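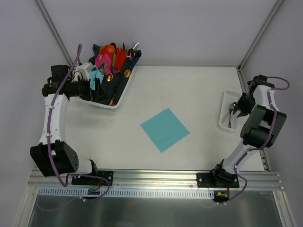 The light blue square in the middle of the table, with the tray and the small basket on either side.

Saturnino Prieto keeps his paper flat and his scraps in a tray, and he doesn't like it when the two are mixed. He teaches paper and cloth folding at Zabala, a workshop in the old part of Bramgate, and on 9 July 2021 he gave me an afternoon to talk about how he prepares a table.

"People begin with the fold," he says. "I begin with the surface. If the surface is white and clean, the eye sees the edge of the sheet at once."

He learned this from Toon Van den Broek, with whom he shared a bench in Uvosby for 3 years. Van den Broek turned every square so that a corner pointed to him, like a diamond, before he touched it. Prieto found this strange at first. Now he does the same with his pupils, and he says that the first diagonal fold comes out straighter.
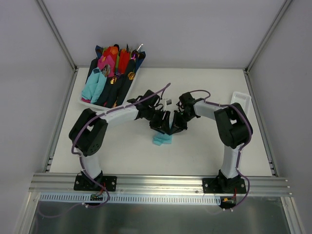

"With cloth it is another matter," he continues. "Cloth does not remember so well what you did to it. You press it, you go for a coffee, and it has forgotten." For this reason he lets beginners work with paper until February, and only then they may take a piece from the tray of fabrics.

The tray has its own rules, or perhaps no rules. Dark pieces go in with bright ones, and small gold things find their way between them. I asked if it would not be easier to sort everything by colour. He did try it, he told me, with a set of 2 boxes ordered from Jernomier, and he gave the boxes away after one winter. "When red is lying beside navy, I get an idea. When red is lying beside red, I get nothing."
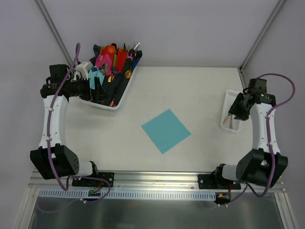 What do you do with a sheet that has been folded wrongly?

"I open it and keep it for practice. A wrong line stays in the paper, so for a finished piece I take a new sheet. But for learning it is still good, and I don't like to throw away."

Tools he keeps apart from the scraps when he remembers to. He prefers the ones with a wooden handle, because a metal handle feels cold to him in the morning. A pointed tip he uses very lightly, to mark where a line will start. He showed me on the back of an old invoice - number 376, I noticed - and the mark could hardly be seen.

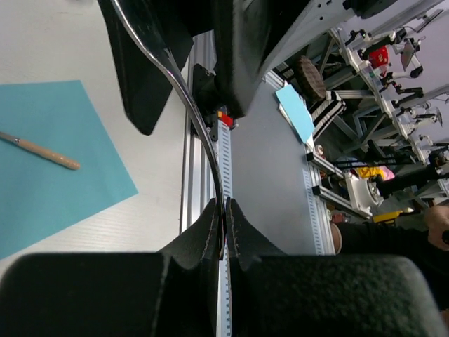 A slim tool with a light wooden handle and a metal tip, lying across the blue paper.

Measuring is the part where he and Van den Broek never agreed. Van den Broek measured everything twice. Prieto measures the first sheet and after that trusts his hands, and he admits that his hands are sometimes wrong. They still write to each other on this subject, mostly postcards.

The next course at Zabala has a few places left. Paper is included in the price, cloth you bring yourself.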